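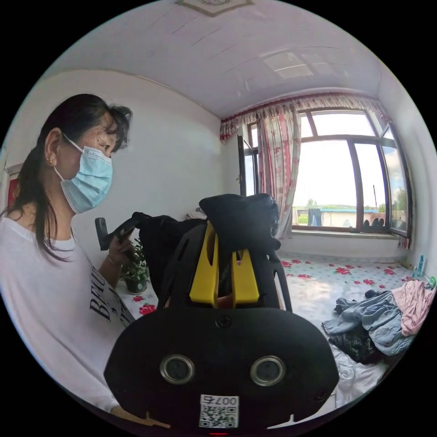 Posted by Liesl Riedl (Wieser Institute, Equipment Evaluation) | 2024-08-03 | Board: Data Collection Hardware

Subject: Tisten hand-held gripper kit, garment handling

The Institute has completed its review of the Tisten kit, supplied by Stivness under a two-unit loan. Members considering a purchase may find the following of use.

The kit was assessed on household garment work only. Operators recorded 553 sessions in furnished rooms with ordinary daylight, and clothing was left in heaps on beds and similar surfaces. Soft, crumpled items are the most demanding material for this class of tool. The slotted yellow fingers held dark knitwear and light trousers well. Denim was less satisfactory at the waistband, where the fingers tended to ride up over the seam.

Operators reported fatigue in the wrist after long sessions. The housing is broad, and when the tool is raised in front of the body it hides a good part of the work from the person using it. We recommend that sites allow for rest periods.

The quoted price was 2,881 euros per kit, excluding spare fingers. On balance the Institute rates the kit suitable for garment work, with reservations.

mkettering
Replying to Liesl Riedl

Thank you for the report. May I ask whether sessions facing a window were retained? Our site rejected a large share of such recordings. The cloth was legible enough, but small objects on the sill were reduced to outlines.

Liesl Riedl
Replying to mkettering

They were retained. The purpose was to assess the kit under the conditions in which it will be used, and homes have windows. Exposure was left at the factory setting throughout.

fabric_lab_north
Replying to Liesl Riedl

I must disagree with the rating. We evaluated the same kit in June alongside the Vindetti model and found the Tisten fingers too stiff for thin cloth. Pillowcases and blouses slipped repeatedly. At the quoted price I would expect a softer set to be included. "Suitable" appears generous.

mkettering
Replying to fabric_lab_north

Were your fingers the slotted type? The earlier solid plates performed poorly here as well, and Stivness exchanged ours on request.

fabric_lab_north
Replying to mkettering

They were solid. I was not informed of an exchange and will write to the supplier. My remarks on price stand.

Liesl Riedl
Replying to fabric_lab_north

The distinction is noted, and the Institute's report will be amended to state the finger type. Should you repeat the thin cloth trials with the slotted set, please post the results in this thread. Our loan units have been returned and we are unable to do so ourselves.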